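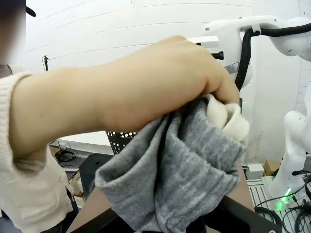 Gray knitwear, picked up.

About Pekwood

Most laundry companies will tell you they love your clothes. We doubt it. We like clothes well enough, but what we do at Pekwood is sort, fold and mend other people's knitwear and everyday cottons, and we try to hand them back in no worse shape than they came. If that sounds like a low bar, ask around and see how many places clear it.

The business was started by Nazma Sultana and Rajitha Rathnayake after they had both spent too long in hotel linen rooms. They began with 2 tables and a shelf. There are now eight of us, and on a normal day in August, our slow month, we get through 400 garments. In the busiest week we ever had it was 1543 for the week, and we would rather not do that again. The folding got sloppy and we knew it.

What we believe, if you must

We don't believe in the perfect fold. There are videos that promise it in two seconds, and they are always done with a brand-new T-shirt on a clean bed. Try it on a heavy sweatshirt that has been through the wash a hundred times and has one cuff turned inside itself. A thick knit does not want to lie flat. You pick it up, let it hang, find the hem, find the opening, and only then put it on the table. It takes as long as it takes.

We also don't believe in "fabric care systems." We have been offered several. One came with a binder. What has worked for us is turning things right side out, smoothing the seams by hand and not stacking heavy pieces on top of light ones. 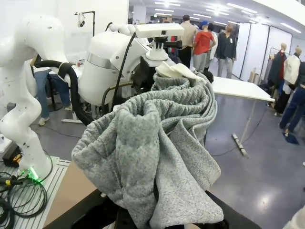 Heathered gray is the color we see more than any other, and it is a nuisance to sort. Under poor light one gray sweatshirt is the same as the next, and tags fade. So we go by the cuffs, the lining and any odd thread or repair, and we write those down when the bag is opened. The Siddiqui method, we call it, after the customer whose two bags we once mixed up. She was very decent about it - more than we deserved.

How the work is divided

Sorting is Rajitha's side. Folding and mending is Nazma's, and she checks the mending herself before it goes back. She will unpick a bad hem without asking who did it. New people start on towels and move to knits when she says so. Some ask how long that takes and we have never given them a number.

Names you may see on your bag

Stiter is our mending service: loose hems, popped seams, missing buttons. It will not rescue a moth-eaten sweater and we'll say so before we charge you.

Bodia is the storage service for winter things. Clean clothes only. We are not convinced everyone needs it, and if you have a dry closet you probably don't.

Drop-off is from 8 in the morning at the side door. Please empty the pockets first.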